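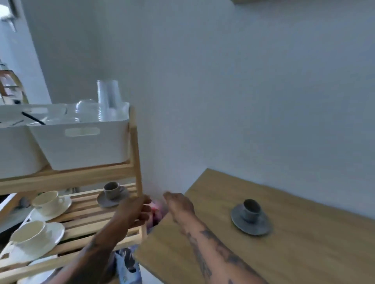

Figure 1. Pine shelving unit with two white storage bins on the top shelf and cups on the slatted shelf beneath.

3. Long-term deflection of picnic table slats

3.1 Materials

Slats were obtained from two suppliers of site furniture, Lamik and Gultora. Both sell a recycled plastic slat for use in picnic table tops and bench seats, and both give only a short-term bending stiffness in their product sheets. The Lamik slat is solid. The Gultora slat is extruded with a foamed core and a denser skin, so its stiffness depends on the thickness of the skin, and this varied between deliveries. A third set, cut from untreated larch, was tested alongside the plastic slats as a reference. All slats were stored flat on bearers under a ventilated cover before use. Slats with visible voids at the cut ends were kept in the sample, as they would be in ordinary supply.

3.2 Loading

Each slat was laid across two steel supports set at 80 cm, the spacing of the frame members in the Tesow table, and fixed at each end with a coach bolt through a slotted hole. The slot allows for thermal movement along the slat and gives little resistance to rotation, so the ends were treated as simply supported in the analysis. A dead load of 50 kg was hung from a saddle at mid-span. The saddle was padded to avoid local crushing of the foamed core, which had affected the trial runs.

Loads were applied for 2000 hours and then removed. Deflection was read with a dial gauge mounted on a separate beam, so that settlement of the supports could be subtracted. Readings were taken at short intervals during the first day and at 7 a.m. on each working day after that, before direct sun reached the yard. Surface temperature was logged on the upper and lower faces of one slat from each set. The gauge beam was itself shaded, but a small correction for its thermal movement was still needed in warm weather.

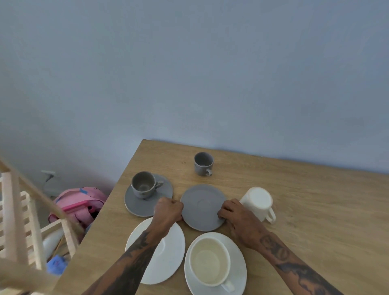 Figure 2. Grey and white ceramic tableware on a light oak-coloured table.

3.3 Results

All three sets showed an immediate deflection on loading, followed by a slower increase. In the larch the later movement was small and followed changes in moisture content more closely than time under load. In the solid plastic slats it continued through the whole loading period at a falling rate. By the end of the period the total deflection of the Lamik slats was nearly 3 times the value read immediately after loading. The foamed slats moved further still, and the spread between individual slats was wide enough that we do not report a single ratio for them.

Temperature had a marked effect. Dark slats became considerably warmer on the upper face than pale ones during clear afternoons, and most of the extra deflection gained on such days was not recovered overnight. A warm week early in the test therefore affected the readings for the remainder of it. This complicates comparison with the earlier indoor work at Hegazy, where the slats were held at a constant temperature and the curves are smoother.

On removal of the load, part of the deflection was recovered at once and a further part over the following days. The residual sag in the solid slats was visible by eye along the length of the slat. It would probably be acceptable in a bench seat. In a table top it is less so, as water stands in the hollow and adjacent slats no longer lie level with one another.

3.4 Implications for frame spacing

The short-term stiffness quoted by suppliers is not a sound basis for setting the spacing of frame members. A reduced stiffness should be used for plastic slats, chosen for the expected duration of load and for the highest surface temperature likely at the site. For tables in open positions we suggest an additional cross member beneath the top. This adds to the weight of steel but requires no change to the slats or fixings — an advantage where existing tables are to be kept in use. Benches loaded only for short periods are less affected, although snow load was not considered here.

The choice of colour also deserves attention at the specification stage. Pale slats show dirt sooner, and for this reason are often avoided, but they deflected less than dark slats of the same section throughout the test.

Acknowledgements

The authors thank Ilham Tazi for the gauge readings taken in December and for checking the temperature corrections.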